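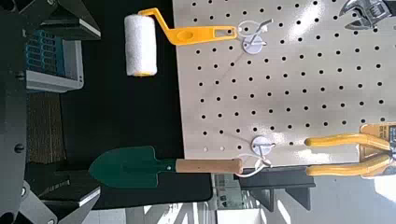
Photo: Tsegereda Worku / Anilwood Neighborhood News

Anilwood's old feed store gets a fresh coat – and a new life

If you have driven down the main street in Anilwood lately, you have probably slowed down for a look at the old Sayce feed store. The peeling brown front is gone! The building, put up in 1958 and empty for years, is now a soft butter yellow with deep green trim, and it looks wonderful.

The work is the first big step toward turning the store into a community kitchen and market hall. Neighbors raised the money for the paint themselves through bake sales, a plant swap and a very lively online auction (a hand-stitched quilt brought in $737 all by itself). In the end, 191 households chipped in, which is a huge share of a town this size.

Choosing the color took longer than putting it on. Three shades went up as test patches by the loading dock, and people walking by dropped their votes in a coffee can. Butter yellow won easily, though the pale blue had some very loyal fans.

Inside, there is still plenty to do. The floor needs sanding, the back wall is getting new windows, and the original grain scale will be cleaned up and kept by the front door – a treat for anyone who remembers being weighed on it as a kid. A mural by the Lellurer art group is planned for the side wall facing the creek.

The hall is set to open in October with a harvest supper, and growers who would like a stall can already add their names to the list at the town library. Old photos of the store are welcome too, especially any that show the sign over the door.

Posted June 2020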